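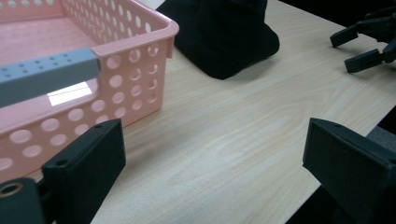
A pink plastic storage basket on a wooden tabletop.

17 comments | 40 shares

The woman who runs Kakamia wants me to know that she threw out her own junk drawer first. She brings it up before I've got my coat off. Kakamia is a home-organizing service, it has been going for a few years, and it charges $1,530 for what it calls a full reset of a kitchen, a hall closet and one bedroom. I had come to ask whether that's a sane thing to pay for.

"People hear the price and they think baskets," she said. "The baskets are the cheap part. You're paying for the decisions."

I said most people can make decisions for free. She said most people don't, and that if they did she'd be out of work.

It's a good answer and she has clearly given it before. So I asked about the method, which the company calls Trolum. The website has a whole page on it and I had read it twice without learning much. Everything in the house gets taken out, sorted by how often it's used, and put back. As far as I could tell, my grandmother did this every spring and called it cleaning.

"Sure," she said. "And did it stay that way?"

I told her it stayed that way until Christmas, usually.

"With us you get the follow-up visit. That's where it sticks."

The follow-up is 50 minutes and happens six weeks later. I asked what share of customers still had things in order after a year. She doesn't have a number. She has emails, and she read me a couple off her phone, and they were nice emails. One was from a man who had found his passport. I asked if anyone had ever written in to say the closet was a mess again by June. She thought about it for longer than I expected.

"They don't write," she said. "They book again."

I asked how many. She said enough of them that there's now a discount, and she didn't seem to hear how that sounded. Or maybe she did. She told me a second reset runs 40 percent off, and that some customers on Buzatu Street are on their third.

Here is my trouble with it. If the thing being sold is a system that holds, then a repeat customer is a failed job. If what's being sold is a nice Tuesday when somebody comes and deals with your closet for you, fine, say so, and charge for a nice Tuesday. I put this to her more or less in those words.

"I don't think it's a failed job when somebody has a baby," she said. "Or gets divorced, or their mother moves in. The house changed. Why wouldn't it need doing over?"

I'll give her that one. I had been picturing people who just let things slide, mainly because that's how I do it.

We got onto the labels. Kakamia labels everything, and the labels come from a sister business named Fiko, which she also owns. They aren't included in the price. I said a roll of masking tape would do. She said it would, and that she uses masking tape in her own garage — "but don't print that," and then she laughed and said go ahead.

Before I left she offered to look at my kitchen, no charge. I said no thanks. I have a cabinet over the fridge that I haven't opened since we moved in and I'd like to keep it between the two of us.

3 comments on this page are awaiting approval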